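About Drellier

Most "about us" pages for flooring shops talk about passion. We have our doubts about passion. Drellier sells and installs tile in Kernthorpe and the towns nearby, and we would like you to know what you are paying for before you pay for it.

Gerardo Pangilinan started the business after years of tearing out other people's bad bathrooms. He still does most of the site visits. If a salesman has told you that your subfloor is fine without lifting a corner of the old floor, ask Gerardo to take a second look. He charges $97 for that and takes it off the bill if you hire us.

We carry 162 lines of tile. That is fewer than the big stores, and we are still not sure anyone needs so many. We dropped the "self-cleaning" range last December. It cleaned itself about as well as a dinner plate does. 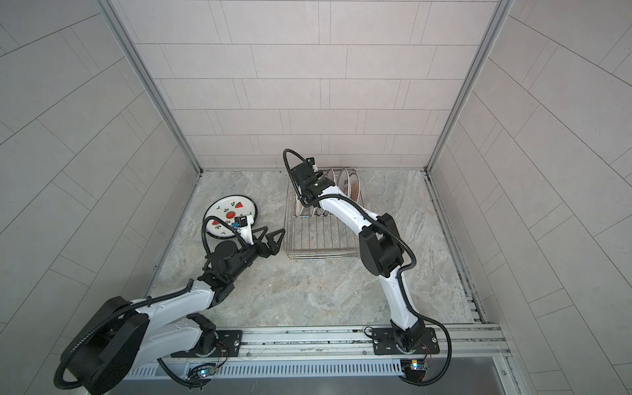 Light gray wall tile in staggered rows, with a marble-patterned floor.

Precious Enriquez runs the office and writes the quotes. Hers are long. They list the grout, the trim and the haul-away, and they tend to come out higher than the one-line figure you got over the phone from somebody else. Compare the two at the end of the job.

What we don't do: pools, outdoor stairs, or anything with a "lifetime" guarantee. Whose lifetime? Our labor is covered for 32 months, in writing, and the terms fit on one page.

Reviews are on the usual sites. Read the bad ones first. A couple of them are fair.

Showroom: Lernside Road, Kernthorpe. Closed Sundays.
Page updated 12/18/24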